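Open day at Prurnik

The December open day at Prurnik ran from mid-morning until 4, and I got there a bit after lunch. Parking was fine. You sign in at the front counter, get a sticker with your name on it, and wait for the next group. Ours was 18 people, mostly parents with kids.

The part I'd driven over 90 kilometres for was the two-armed tabletop demo in the Buenaventura room. Makis Kourkoulas ran it. He spoke for 20 minutes, a fair bit of it about cloth. A box keeps its shape when you grab it and a pencil case doesn't, so his group practises on soft things with openings. 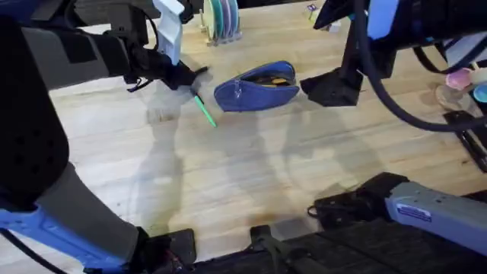 Green pen in the left gripper, blue pouch in the middle of the table.

I asked why two arms for such a small job. Makis said one arm can do a lot of it, but a pouch likes to slide away when you poke at it, and he'd sooner have a second hand nearby. Someone else asked about speed. It's slow, and he didn't pretend otherwise. The kid beside me lost interest and went to find the sausage sizzle.
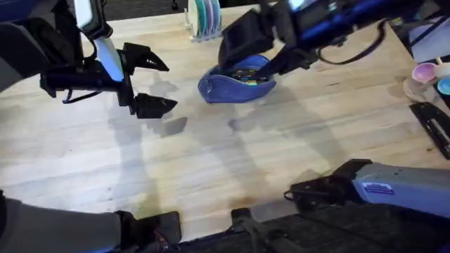
The right gripper with a finger in the mouth of the pouch, left one open.

After that we were walked through the Preder workshop next door, mostly benches and spare parts, and I picked up a brochure for the Tillinitz evening course. Entry was free. Coffee was four dollars and pretty ordinary. If they run it again next year I'll go earlier, as the morning groups were smaller and got more time for questions.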